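Clearing Up After Lunch: Is a Robot Arm Worth the Wait?
Project report, Household Automation module, Teuber Technical College

We asked whether one arm could do what any roommate can do and mostly doesn't: pick lunch leftovers off a small table. The software was Luroden, the free student version, with the grasp planner left on its default settings because the other settings frightened us.

Over the term we logged 743 attempts in 19 lab sessions. An attempt counted as a success if the item left the table and landed in the bin. Landing on the floor was recorded separately, under "relocated."

Cans were the easy part. They stand up and have sides. Snack bar wrappers are flat, shiny and in no hurry to be picked up, and the planner often closed the gripper on the air just above them. Small dark things on a dark tabletop were worse again. Our detector treated them as shadow, and treated the arm's own shadow as something to tidy.

We had budgeted 400 attempts for wrappers alone and used all of them. The Nirkon fingertip pads we wanted to compare came with 3 weeks left, so that section is short.

For now we would let the machine have the cans. Next year's group should start with a lighter tabletop and read section 4 of the Luroden manual before we did. 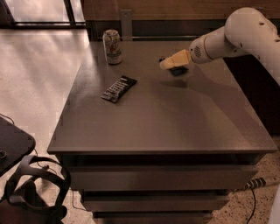 Tullora Project Group
Student authors, second year (not pictured; above: a robot arm over the table with a can and a wrapper)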